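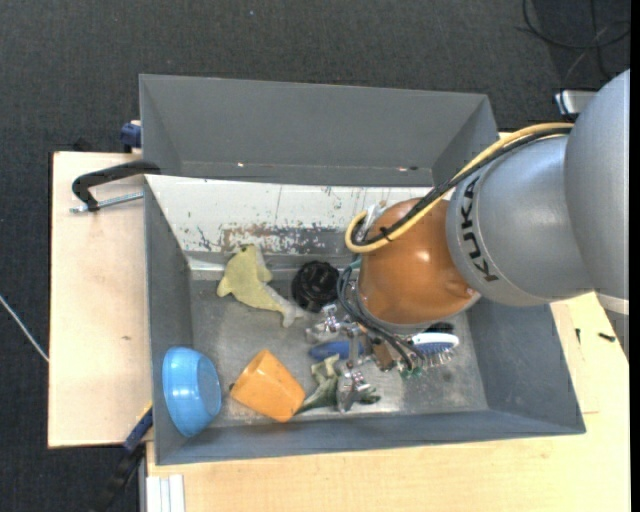

Relative humidity reading drifts upwards after calibration in a closed room

Posted in Measurement and Instruments — Humidity and Temperature

Kęstutis Ozoliņš

I look after the paper store of a small map collection in Plovham. The store is an inside room with no windows, one door and one supply grille near the ceiling. We keep it at 18 °C and aim for 45 % relative humidity. There are two capacitive loggers on the shelves and a mains-powered wall sensor that drives the dehumidifier.

In March I checked all three against saturated salt solutions, using magnesium chloride for the low point and sodium chloride for the high one. I left each sensor in the sealed box until the reading stopped moving, noted the offset and entered it in the settings. All three then agreed to within one per cent at both points.

Since then the wall sensor has crept upwards. It now reads four per cent above the loggers, which still agree with each other. The dehumidifier therefore runs more than it should and the true figure in the room is lower than I want. I have changed the filter on the sensor cap and it made no difference. Restarting the unit made no difference either.

The wall sensor is mounted on the masonry wall opposite the door at head height, with the cable coming through the wall directly behind it. The wall backs on to an unheated stairwell. I did the salt check with the sensor unscrewed and hanging on its cable, and put it back afterwards.

Is this a failing element, or did I do something wrong in the calibration? I would prefer not to buy a new one before I know.

Chrysikopoulos

Your calibration is probably fine. I would look at the mounting first.

Relative humidity depends strongly on temperature. At 18 °C and 45 %, cooling the air next to the element by one degree raises the reading by nearly three per cent with no change at all in the amount of water present. A sensor fixed to a wall that backs on to an unheated stairwell can easily sit a degree or more below room temperature. If the cable hole behind it is open, you also have a path for stairwell air straight into the back of the housing.

That also fits what you did in March. The sensor was off the wall during the check, at the same temperature as the box, so the offset you entered was correct for the element and took no account of the wall.

Things to do, in this order:

Compare the temperature shown by the wall sensor with the two loggers. Most wall units will display it somewhere in the menu. If it reads low by a degree or more, you have found most of the error.

Seal the cable hole on the room side. Use a putty that stays soft and gives off no solvent or acetic acid. Ordinary bathroom silicone is a poor choice, both for the element and for the maps.

Put a spacer between the housing and the wall. A block of rigid foam 15 mm thick is enough, or 40 mm if the wall is very cold. Leave the vents clear on all sides.

Hang one logger from the same screw for a full day, with its vents level with those of the wall unit, and compare again.

Do not alter the offset until this is finished. If you correct a temperature error with a humidity offset it will be right in one season and wrong in the other.

If the two still differ by four per cent with their temperatures matched, the element has moved and needs reconditioning or replacing.

Esley

had the same thing, was the sensor. bought another one and it was fine. they don't last

Skornau 1182

I agree with Chrysikopoulos about the wall, with two additions.

The first concerns contamination. Capacitive elements swell slightly when they take up solvent vapour, and the usual result is a reading that drifts one way and stays there. Has anything been painted, varnished or glued in the room since March? New shelving counts, as do some floor sealers. Some makers give a baking procedure that drives the vapour off, but temperatures and times differ between elements, so follow the data sheet for yours and do not guess. Take the element out of the housing first if it is removable.

The second concerns the salt check itself. The slurry must have undissolved salt visible at the bottom, and the box, the salt and the sensor must all be at the same temperature. A reading that has stopped moving after 30 minutes is not necessarily a settled one. I leave mine overnight for each point and take the value at eight in the morning, before the heating comes on. Magnesium chloride draws water from the air every time the jar is opened, and an old jar may be all liquid without anyone noticing.

I would repeat the sodium chloride point with the wall unit and one logger in the same box. It should read 75 % or slightly above. If both agree there and disagree on the wall, the element is sound.

Kęstutis Ozoliņš

Thank you. The wall unit shows 16.9 °C and the loggers show 18.1 and 18.0. The cable hole was open and I could feel a draught from it with the housing off. Nothing has been painted.

I have sealed the hole and ordered the foam. The difference is down to three per cent this morning with the hole sealed and no spacer. I will do the shared box test with sodium chloride once the spacer is on, and post both readings.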